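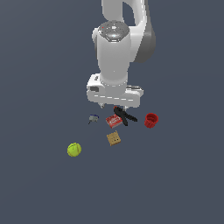

Check the fingers before you touch the software, Nele Van Wijk keeps telling new people on the Garotton cell, and last week she got to say it again. Three days of bad picks, and the fix was in the hand.

The cell is the single white arm at Edside that does mixed small items. It went back into service on June 22, 2024 after misses crept up on thin boxes. Not on everything. Round stuff was fine, the cup was fine. Flat cartons kept slipping out on the lift.

First guess was the grip force. Someone had set it down to 50 percent in October and never put it back. Raised it, no change. Second guess was the camera calibration, so that got redone too, which ate most of a day. Still no change.

What was wrong in the end: one finger pad had worn at the inside edge and the two fingers weren't closing parallel any more. You couldn't see it with the hand open. Van Wijk found it by closing the fingers on a strip of paper and pulling. Held on one side, slid on the other.

New pads went on both fingers, never just one. Then the hand was re-zeroed and the tool offset taught again from scratch. The old offset was saved as file 301 in case anybody wants to compare.

Before the crew tries anything on the real arm they run it in the simulator, same layout each time. Red box, clamp, cup, cracker, tennis ball, plus the little gray and blue piece that everyone hates. The set is meant to be awkward. A ball wants one kind of approach and a cracker wants teh opposite, and the clamp has long handles that can foul a finger if the wrist comes in at the wrong angle.

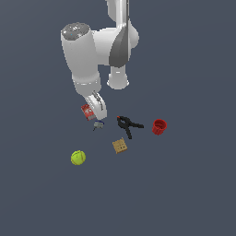 Simulator view, red box at the gripper.

After the pad swap the cell ran 69 picks on cartons without a drop. Deepak Solanki, who signs off the cell, wants a longer run before he calls it closed. He has also asked for the paper strip check to go on the weekly sheet, next to wiping the camera window and looking over the wrist cable.

Spare pads are the sore point. Edside was down to its last set and the re-order from Viltov isnt in yet. Until it comes the cell stays on one shift, and heavy cartons go to the manual bench.

Grip force has been left at the higher setting for now.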